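Print this page | E-mail this page

Ticket 3760: Duplicate booking confirmations and missing room allocations
Service: Firkitz room booking
Site: Foltport
Priority: 4
Status: Closed, with one action outstanding
Assigned to: Percy Huamán, Service Desk

Summary of the fault

Staff at the Foltport site reported that bookings made through Firkitz were being confirmed twice by e-mail. In most cases the second confirmation did not carry a room name. Where a booking had been made on behalf of another member of staff, the second message was sent to the person who made the booking and the first to the person who would attend. Several users concluded that they held two rooms and cancelled one of them, which removed the booking altogether.

The fault did not affect bookings made by telephone through reception.

Initial checks

The Service Desk asked the reporting user to forward both confirmations with full headers. The two messages bore the same booking reference but had been issued by different mail queues. The first came from the standard Firkitz queue. The second came from the queue used by the Cinent calendar link, which had been switched on for the Foltport site during the last round of changes.

The user was asked to make a fresh booking while the Service Desk watched both queues. The first confirmation was issued at once. The second followed after 15 minutes, which matches the interval at which the Cinent link reads new entries from Firkitz. The same test was carried out from a second account and gave the same result.

Clearing the browser cache and signing in again made no difference. Users had already been advised to try this by colleagues and are thanked for their patience.

Further investigation

The settings for the Cinent link were compared with those held for the Khương building, where the link has been in use for longer and no such reports have been received. Two differences were found. At Khương the option "Send notice on import" is switched off. At Foltport it had been left on, as it is when the link is first installed. In addition, the room name field at Foltport had not been matched to its counterpart in Cinent, and was therefore blank in every imported entry.
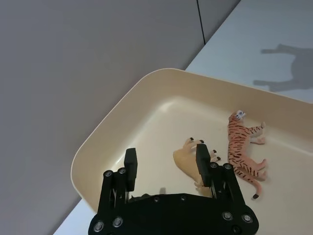 The second of these differences accounts for the missing room names. It also explains an earlier report, at first logged separately, that the daily room list printed at reception showed times and names of attendees without locations. That report has been merged with this ticket and its sender informed.

The Service Desk considered switching off the link until the matter was settled. This was not done, as several departments now depend on the shared calendar view and would have had no notice of the change.

Action taken

"Send notice on import" was switched off for the Foltport site. The room name field was matched to the correct field in Cinent and the link was restarted. Entries already imported were refreshed, and room names were restored to all future bookings. Past bookings were left as they stood.

Test bookings were then made from three accounts, including one on behalf of another person. Each produced a single confirmation, with the room name shown, sent to the person attending. The daily room list was reprinted and found to be complete.

Advice to users

Users who cancelled a booking in the belief that it was a duplicate should check their calendar and, where the room is still free, book again. Where the room has since been taken, please contact the Service Desk and quote the original booking reference. Cancelled bookings are kept for 30 days and can be viewed by the Service Desk during that time, though they cannot be restored automatically.

Duplicate confirmations received before the fix may be deleted. Users should not reply to them, as the mailbox is not read.

Outstanding action

The installation notes for the Cinent link do not mention the import notice or the matching of room fields. Percy Huamán will amend the notes before the link is extended to further sites in November. Until the amended notes have been issued, requests to switch on the link should be sent to the Service Desk and not carried out by local administrators.

Any user who receives a duplicate confirmation for a booking made after the closure of this ticket should raise a new ticket and quote the number given at the head of this page.

Last updated: 10/16/26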